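The Cat Does Not Need a Beautiful Basket

In my building in the Uchida district there are 13 apartments, and I believe most of them have a cat. I say this from the sounds at five in the morning. When I visit my neighbors, I look where they keep the toys, and from this small thing I formed an opinion which I want to defend: the toys of an animal should live in a plain basin, on the floor, in the room where people sleep.

My friend Reiko Tamura disagrees with me. She bought a storage box from a shop named Grarneck, with a lid and a soft handle, and it stands on a shelf in her corridor. It is a nice box. But her cat cannot open it, and Reiko does not remember to open it, so the toys stay clean and new for months. She paid a lot for this order. I paid 302 for my basin at the market, and the seller wanted to give me 2 of them for 500.

A basin has no lid. This is its whole advantage. The animal puts its head over the rim and takes what it likes, and in the evening I throw everything back from where I sit. A round one is better than a square one, in my experience, because nothing hides in the corners. 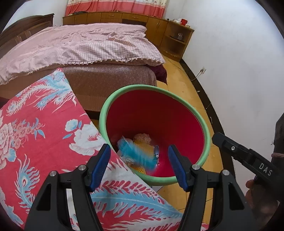

Why the bedroom

People tell me that a bedroom should be calm, and that a red and green basin beside the bed destroys the calm. I have thought about this seriously. A bedroom where somebody lives has already a quilt with big flowers, a cover in another pattern, a cloth that hangs down to the tiles. One feather toy and one mesh ball do not change much. If we accept peonies and peacock feathers on the blanket, we can accept a turquoise feather in a basin.

Also, tile floors are easy. Toshio Oshima keeps his toys on a carpet, and he complains every February, when he cleans it properly, about what he finds there. On tiles one passes the broom and it is finished.

What I do not defend

I do not say that everything can go in the basin. Small metal pieces should be taken out — a bell, a ring, the end of a chain — when they are no longer fixed to a toy. The same with fuzzy things that lose their hair. I look through mine when I change the sheets, and I throw away more than I expect.

Reiko says that I only make a theory from my laziness. It is possible. She still has the box, and last month she left the lid off.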